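1/ Everybody keeps telling me I need "grown-up dishes." So I've spent a week with the Pelier everyday set, 12 pieces, sold in a color called Stisska. It's beige. I looked it up and Stisska doesn't seem to mean anything.

2/ The pitch is that you buy this set once and stop thinking about plates. I bought my last set in college and haven't thought about plates since, so I'm not sure what I'm being sold.

3/ Let's start with the big plate. $44. For one. The listing says "hand-feel finish" and never quite gets around to saying what it's made of. Matte, smooth, a little pinkish. By looks alone I'd believe ceramic and I'd believe melamine.

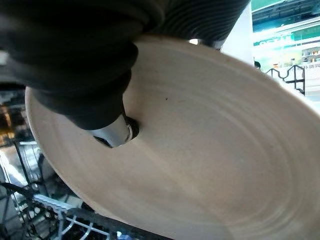

4/ The faint rings on the face are supposed to "frame the meal." What they frame in my house is egg yolk. You can get it out with a brush. You shouldn't need a brush for a plate.

5/ Also there's a tiny dark speck on it. I wrote to Pelier and asked if it was dirt or a feature. They sent back a paragraph about natural variation. So they don't know either.

6/ Rocío Ocampo has owned the same set for 2 years and says I'm being a crank. Her plates do look fine. She also hand-washes everything and owns a special towel, and I'm not going to become that person at this stage.

7/ Okay, the bowl. I like the bowl more than I planned to. Thick gray dots are everywhere in stores right now and I'm tired of them, but these are small and you have to go looking.

8/ Turn any bowl over before you pay for it. The bottom is where the cheap ones give up. Rough foot, drips, a sticker that never comes off. This one has a proper foot ring, and I ran it across my table on purpose and it didn't leave a scratch.
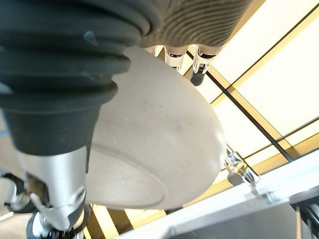 Underside of the bowl. Small gray dots, a few faint smudges, foot ring at the bottom.

9/ The smudges are my complaint. Fork marks? Fingerprints? Glaze? I can't say. Tài Quan tells me baking soda fixes it. Tài Quan tells me baking soda fixes everything.

10/ And be careful about color. Storthorpe and Sandoval both have an off-white that people swear matches this one. Match it under what? Anything looks creamy if the light is yellow enough. Take a plate to a window at noon, then we'll talk.
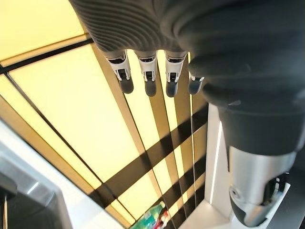 Warm yellow, lit from behind. Don't pick your whites next to this.

11/ Somebody in my replies says their review page has over 2,000 five-star ratings. I read a bunch. Most of them were written the day the box came. Tell me in September, after a summer of ribs.

12/ Where I am right now: keeping the bowls, sending back the plates, if they'll let me split the set. The return page says "contact us," so I have my doubts.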